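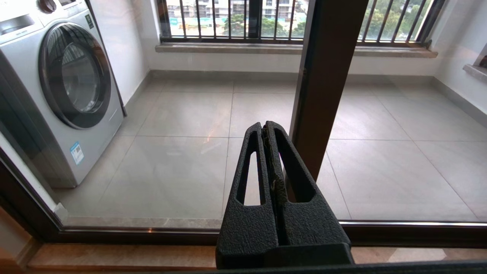 Hastthorpe planner, review after a month

Short version: good planner, so-so perception, docs need work. Bought a single seat of Hastthorpe for wrist-camera manipulation, ran it on household stuff, mostly doors and thresholds. Three and a half stars, maybe four if they fix the glass thing.

Setup

Install was painless. Config is one text file, which I like. Calibration wizard took 46 minutes first time, most of that me re-reading the page on frame names. Linnea Westerberg on our side did it again from scratch and got the same numbers, so it's repeatable at least.

Perception

Glass is the weak spot. Sliding door with a washing machine behind it and the default depth filter happily puts the goal on the far side of the pane. Planner then says path clear. Not great! There's a "transparent surfaces" flag, off by default, buried in the advanced section. Turn it on. Latency goes up, wrong goals mostly go away. Reflections on the floor tiles still gave me ghost obstacles now and then.

Finger masking is decent. You give it a mask of your own fingers and it drops those pixels. Change anything on the fingers and the mask has to be redone tho. Plain black or wrapped in beige tape, the old mask won't carry over, and there's no warning. Lost an afternoon to that.

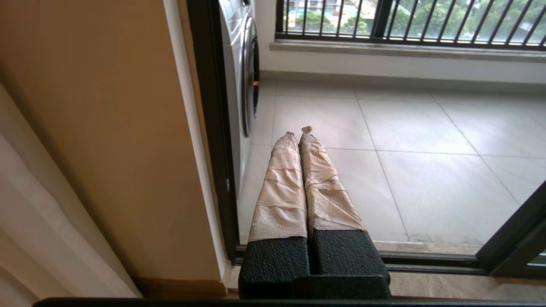
Planning and control

Best part by far. Replans are quick, motion is smooth, no weird elbow flips. I ran 200 approach plans in sim against a doorway with a raised track and threshold strip, only the ones with a bad goal failed. Collision margins are set per link which is how it shoud be. The force limit setting is global, annoying.

Tooling

Log viewer is nice. Scrub, click a frame, see the plan it had at that moment. Export is slow, 328 episodes took most of a night. Compared with Orkwood (what we had before) the viewer alone is worth the switch.

Support

Alvar Engström answered my ticket same day, said a per-surface filter is planned for November. We'll see.

Buy if you already have your own perception. Otherwise try the trial first, and test it on a window.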